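Gimpel (Motiv)

Der Gimpel, auch Dompfaff, ist ein verbreitetes Wintermotiv auf Tapeten, Karten und Geschenkpapier. Rote Brust, grauer Rücken, meist auf Zweigen. Oft zusammen mit Zapfen. In Rastard ab Februar Sammlerbörse, 30 Stände.

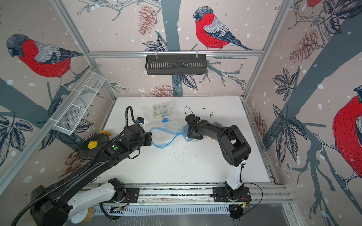
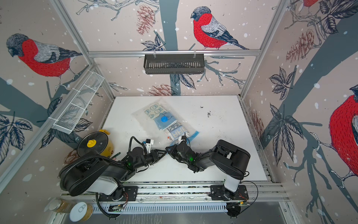

Wandflächen mit Gimpeln, Zapfen und Zweigen (beide Bilder)

Herstellung
Früher Handdruck mit Modeln, heute meist Rotations- oder Digitaldruck. Die Manufaktur Lukeck führte 2 Serien, "Leckie" und "Gulterville", letztere nur kurz im Programm. Musterbuch mit 340 Blatt erhalten, teils unvollständig beschrifftet.

Verbreitung
Vor allem Mittel- und Nordeuropa, auch Russland. In Großbritannien als Kartenmotiv seltener, dort eher das Rotkehlchen. Verwechslungen in älteren Katalogen kommen vor.

Siehe auch: Tapete, Weihnachtskarte, Rapport (Textil)
Stand: 2021-12-30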